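Bail Money Shouldn't Decide Who Gets to Go Home

I have been writing letters on behalf of people in jail for a good long while now, long enough that my kids joke about my stamp drawer, and I still get a lump in my throat when I learn that a man has been sitting in a cell for months over a sum I have spent on car repairs. I don't mean men who have been convicted of something. I mean people waiting for a hearing that keeps getting pushed back (and back, and back again).

The Claduta county jail held 1,269 people when the count was taken in September. Most had not been tried. Emiliano Montes was one of them. He was picked up after a march outside the Bañuelos packing plant, charged with blocking a road, and told he could leave if he paid $3,972. He couldn't. He stayed 40 days, and in that time he lost his job and very nearly his apartment, and then the charge was dropped in a hearing that took 12 minutes.

Now, I know what my neighbors will say, and I love my neighbors. They'll say a judge has to have some way of making sure folks come back to court. I agree! But a phone call the night before does a great deal of good, and so does a ride in the morning, and a judge who is truly worried about somebody can hold a proper hearing and say so out loud, with a lawyer in the room. What I can't accept is a price list taped to a counter, where the fellow with savings is home for supper and the fellow without them isn't.

Aurelio Espinoza, who drove me to two of those hearings in his rattling old truck, thinks I'm too gentle about all this and that we ought to be outside the courthouse every morning at eight. He may be right. I'd start with the county board, which can ask for the list of who is being held and for how much, and read it aloud at a public meeting. Go and ask them to. Bring your mother, if she's anything like mine was.
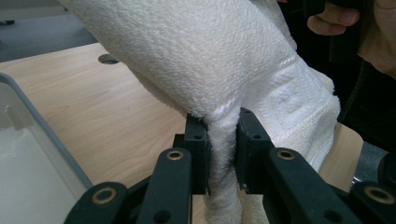
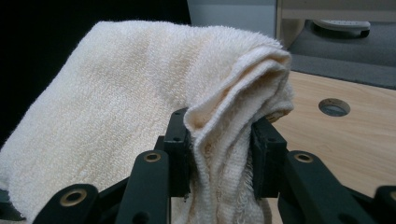
Terry-cloth towel, two views.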